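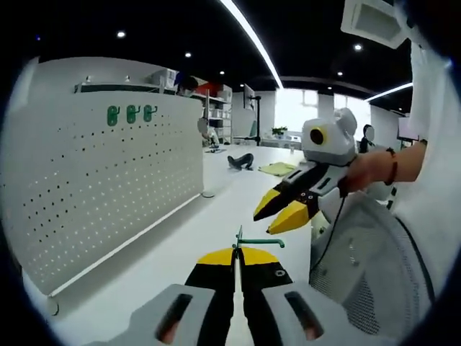 Atelier de robotique scolaire de Jonthorpe
Comment apprend-on un geste à un robot ?
Fiche explicative destinée aux élèves de 8 à 12 ans

Cette fiche s'adresse aux élèves inscrits au projet « Nukano », le projet annuel de l'atelier de robotique de Jonthorpe. Elle peut être lue seul, en classe ou avec un adulte. Les mots difficiles sont expliqués à la fin.

Un geste très simple, mais pour qui ?

Prendre un crochet et l'accrocher à un panneau percé de petits trous : tu peux le faire sans y penser. Tes yeux repèrent le crochet, ta main s'ouvre, tes doigts se referment, et ton bras avance vers le panneau. Si le crochet penche un peu, tu le redresses. Si le trou est trop bas, tu descends la main.

Un robot ne possède aucune de ces habitudes. Il ne sait pas qu'un crochet a un haut et un bas. Il ne sait pas non plus qu'il faut serrer assez fort pour tenir l'objet, et assez doucement pour ne pas le faire tourner entre les doigts. Tout cela doit lui être appris.

Deux façons d'enseigner un mouvement

La première façon consiste à écrire toutes les instructions à l'avance : avance de tant, descends de tant, ferme la pince. Cette méthode est utile lorsque les objets se trouvent toujours exactement à la même place, comme sur une chaîne de fabrication. Mais si une personne déplace le panneau de la largeur d'un doigt, le robot continue de viser l'ancien endroit.

La seconde façon s'appelle l'apprentissage par démonstration. Une personne exécute elle-même le geste, de nombreuses fois. Un ordinateur étudie ensuite ces exemples et cherche ce qu'ils ont en commun. C'est la méthode retenue pour le projet Nukano.

La pince tenue à la main

Pour montrer un geste à un robot, il serait dommage de le faire avec les doigts. Une main humaine a cinq doigts, une paume et une peau très sensible. Une pince de robot n'a souvent que deux doigts raides. Un mouvement facile pour nous peut donc lui être impossible.

L'élève tient par conséquent une pince à deux doigts, comparable à celle d'un robot. Il doit se débrouiller avec les mêmes limites que la machine. Une caméra regarde dans la direction de la pince et enregistre ce qui se trouve devant elle. L'ordinateur reçoit ainsi des images prises du point de vue de l'outil.

Les débuts sont souvent lents. Catrin Rowlands, responsable pédagogique de l'atelier, conseille aux élèves de ne pas se presser : « Un geste calme se lit bien. Un geste brusque donne des images floues, et l'ordinateur n'en tire pas grand-chose. »

Pourquoi utiliser deux pinces ?

Il arrive qu'un objet soit mal orienté. Tenu par une seule pince, le crochet peut être trop haut, trop penché ou tourné du mauvais côté. On se sert alors de deux pinces, une dans chaque main. La première maintient l'objet pendant que la seconde vient le saisir à un autre endroit. Ensuite, la première s'ouvre.

Ce passage d'une pince à l'autre s'appelle un transfert. Il demande de l'attention, car l'ordre des actions est important :
1. La première pince tient l'objet et reste immobile.
2. La seconde pince s'approche, les doigts ouverts.
3. La seconde pince se ferme.
4. La première pince s'ouvre, puis s'éloigne.

Si l'étape 4 passe avant l'étape 3, l'objet tombe. Les élèves qui jonglent ou qui jouent au relais connaissent bien ce problème.

Combien d'exemples faut-il ?

Un seul exemple ne suffit pas. Le robot pourrait croire que le panneau est toujours à gauche, ou que la lumière vient toujours de la fenêtre. Il faut donc varier les situations. Les groupes de l'atelier changent la position de départ du crochet, choisissent un autre trou et travaillent à différents moments de la journée.

Pour le projet Nukano, l'objectif fixé est de 455 démonstrations, réparties entre les groupes. En décembre, une première série de 61 démonstrations avait été réunie. Elle a surtout servi à repérer les erreurs les plus fréquentes :
– la main libre passe devant la caméra ;
– le crochet est lâché avant d'être bien engagé dans le trou ;
– la démonstration s'arrête trop tôt ;
– l'élève parle à son voisin et oublie où il en était.

Une démonstration manquée n'est pas une faute. Elle doit simplement être signalée sur la feuille de suivi, avec une croix dans la colonne « à revoir ». Haf Bellis, chargée du suivi technique, relit ces feuilles après chaque séance.

Ce que fait l'ordinateur

L'ordinateur ne comprend pas le mot « crochet ». Il compare des images et des mouvements. Pour chaque image, il cherche à deviner le mouvement suivant : avancer, tourner, ouvrir ou fermer la pince. Au début, il devine très mal. On lui présente alors le mouvement réellement fait par l'élève, et il corrige un peu ses calculs. Cette étape porte le nom d'entraînement. Elle peut durer longtemps et se déroule en dehors des heures d'atelier.

Vient enfin l'essai sur un vrai bras robotisé. On observe si le bras s'approche du crochet, s'il le saisit et s'il vise le bon endroit. Lorsqu'il se trompe toujours de la même manière, on prépare de nouvelles démonstrations pour cette difficulté précise.

Activité à faire à la maison ou en classe

Matériel : deux pinces à cornichons ou deux pinces à linge, un trombone, une boîte en carton.
Demande à un adulte de percer quelques trous dans un côté de la boîte. Déplie le trombone pour lui donner la forme d'un crochet. Prends-le avec la première pince, passe-le à la seconde, puis essaie de le placer dans un trou sans le toucher avec les doigts.

Recommence ensuite en fermant un œil. Est-ce plus difficile ? Note dans ton cahier les moments où tu as dû t'arrêter pour réfléchir. Tu pourras les comparer avec ceux de ton groupe lors de la prochaine séance.

Petit lexique

Capteur : élément qui mesure quelque chose, par exemple la lumière ou une distance.
Démonstration : geste exécuté par une personne pour servir de modèle.
Entraînement : période pendant laquelle l'ordinateur améliore ses calculs à partir des exemples.
Pince : partie du robot qui saisit les objets.
Transfert : passage d'un objet d'une pince à l'autre.

Les questions des élèves peuvent être déposées dans la boîte placée à l'entrée de l'atelier – merci d'indiquer le nom du groupe.

Fiche mise à jour le 11 mai 2023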